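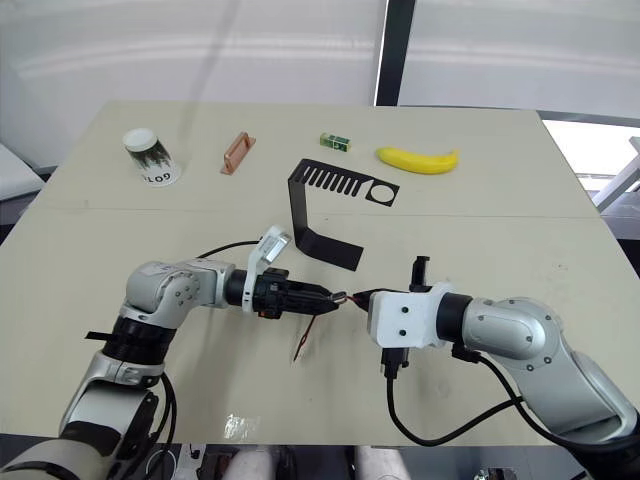 Teleoperation mit zwei Armen: Übergabe eines Bauteils mit Kabel wird nicht sauber gelernt

Kategorie: Demonstration und Teleoperation
Eingestellt am 9. Februar 2018 von Uliana Levchenko

Wir nehmen Demonstrationen für eine Übergabe auf: Der linke Greifer hält ein kleines Bauteil mit rot-schwarzer Litze, der rechte soll es ungefähr in Tischmitte übernehmen. Beide Arme werden ferngesteuert, Aufzeichnung und Training laufen über Nondora. Der Datensatz umfasst 2.422 Episoden, die ersten stammen aus dem Dezember.

Beim Abspielen der gelernten Strategie fährt der rechte Arm korrekt an, bleibt dann kurz vor dem Kontakt stehen und pendelt. Der linke öffnet entweder gar nicht oder zu früh. Die Litze liegt je nach Episode anders auf dem Tisch. Die übrigen Gegenstände (Blechteil, Banane, Dose usw.) bleiben im hinteren Bereich stehen und werden nicht angefasst.

Kameras und Gelenkwinkel haben gemeinsame Zeitstempel, den Versatz habe ich geprüft. Liegt das am Kabel, oder muss ich anders demonstrieren?

Cekier
Mehr Daten aufnehmen. Bei uns wurde es mit mehr Episoden immer besser.

Laskowska
Das Kabel halte ich für zweitrangig. Pendeln vor dem Kontakt kommt meist aus den Demonstrationen. Wer zwei Arme gleichzeitig steuert, hält vor der Übergabe an, korrigiert und schaut nach. Die Wartezeit ist jedes Mal verschieden lang, die Gelenkwinkel sind dabei fast konstant. Aus einem Einzelbild lässt sich dann nicht ableiten, ob weitergefahren oder gewartet werden soll.

Vorgehen:
1. Geschwindigkeit beider Werkzeugpunkte über der Zeit auftragen und Stillstandsphasen vor dem Schließen des rechten Greifers markieren.
2. Diese Phasen auf höchstens 3 Zeitschritte kürzen.
3. Die Greiferöffnung als Sollwert des Bedieners speichern, nicht als gemessenen Istwert. Beim Halten eines Teils weichen die beiden Werte ab, und im Istwert fehlt die Information über die Haltekraft.
4. Reihenfolge festlegen: rechts schließen, kurz halten, links öffnen. Alle Bediener müssen dieselbe einhalten.

Außerdem den glänzenden Fleck auf der Tischplatte unterhalb der Übergabestelle prüfen. Solche Reflexe wandern mit dem Tageslicht. Matte Unterlage oder Fenster abdunkeln.

Uliana Levchenko
Danke. Punkt 3 trifft zu, es wurde der Istwert gespeichert. Der Sollwert steht noch in den Rohdaten, ich exportiere neu. Bei der Reihenfolge haben 2 Bediener unterschiedlich gearbeitet, das sortiere ich getrennt aus.

Narkent
Ergänzung zur Litze: Startlage trotzdem variieren, sonst lernt das Netz die Kabelform als Hinweis auf die Phase. Und die Leitungen am rechten Greifer so führen, dass sie nicht mit der Litze in Berührung kommen. Eine große Schleife auf dem Tisch ist dafür ungünstig, besser am Arm entlang befestigen und am Handgelenk etwas Reserve lassen.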